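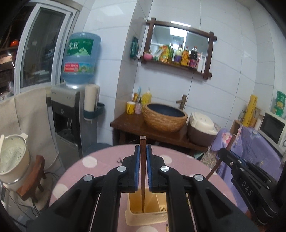
SHARED WORKSHOP RELEASES FREE PLANS FOR A HAND-HELD GRIPPER YOU CAN BUILD AT HOME

UVDALE, October. The members of the Ikbridge shared workshop are very happy to announce that the plans, parts list and building notes for their hand-held gripper are now free for anyone to download, print, bolt together and (we hope!) improve. The project is called Hosatel, a name that began as a typing mistake on a storage bin and simply stuck, and it has taken up most of our evenings and one whole corner of the long bench for the better part of two years.

Hosatel started with a modest wish. Gisela Strobel, a retired dental technician who joined the workshop to learn 3D printing, wanted to teach a small robot arm to put away the things on her kitchen table, and she wanted to do the teaching with her own hands, without writing a line of code. A person holds a gripper, does the chore the way they would always do it, and the movements are saved so that an arm can practice from them later. The idea itself has been around for a while, but the tools we looked at were either too costly for us or too heavy for Gisela's wrist, and so a few of us began printing parts.

"I told them I would give it one winter," said Strobel. "Then the fingers started closing straight, and after that you couldn't have kept me away from that bench with a broom. I wanted to do spoons, and cups, and chopsticks, all the fiddly things, because those are what's on a table after supper."

Chopsticks became the job everyone came back to. A chopstick is thin, it rolls when you look at it, and it has to be stood upright over its holder before it can be let go, so even a small wobble in the linkage shows up at the tip. Anybody building a pair of grippers is warmly encouraged to start there, with a holder basket on an ordinary table and one chopstick in each gripper. Soft pads on the fingers matter a great deal for this, and the notes spend a good many pages on how to cut, glue and (when you get it wrong, as we did) peel off and replace them.

The test log, kept by Torben Baumgart in a stack of school notebooks, holds 1,278 tries at the chopstick chore, of which 973 ended with the chopstick in the basket. The rest ended on the floor, on the table, or on one memorable evening in Torben's tea. Every page has been scanned and is part of the download, spills included.

"People like to see the good runs, and I understand that, but the bad ones taught us where to put the stiffness," said Baumgart. "If your bolts are a hair loose you'll read my notes from the spring and think, ah yes, there he is, he had it too."

The files include 21 printed parts for each gripper, and all of them fit on a small home printer. Workshop members with some practice can put one together in an evening, and first-timers should allow a weekend and a friend. The hardware is plain stuff that a good neighborhood store will carry. Ours came from Schwerdtfeger on the mill road, where the staff very patiently let us try pins in our half-finished arms right there at the counter, and we would like to thank them for that and for the coffee.

Ikbridge will also hold an open build evening in October, starting at 6:30 p.m., with room for 15 builders at the long bench. There is no fee, although we ask you to print your parts beforehand if you can. If you have no printer, please write to Henrik Buschmann at the workshop desk and he will find you a slot on one of ours. Bring something small from your own kitchen to practice on, and bring reading glasses if you use them, as the pins are small and the light over the bench is not what it should be.

Ikbridge is a member-run workshop in Uvdale with tools for wood, metal, sewing and electronics. Press questions may be sent to Henrik Buschmann at the workshop desk.

Comments

Mattes Seidel
Printed the first set last night. Does the finger pad have to be glued, or will double-sided tape hold for a few test runs? I'd like to try a couple of thicknesses first.

Torben Baumgart
Tape is fine for trying things out, Mattes. Wipe the finger with alcohol first. For chopsticks I'd glue in the end, the tape creeps.

Roswitha Kröger
Is the open evening suitable for a 12-year-old if I sit with her? She has been asking about robots all summer and I would quite like to build one too.

Henrik Buschmann
Very welcome, both of you! Drop me a line and I'll put you down for two places.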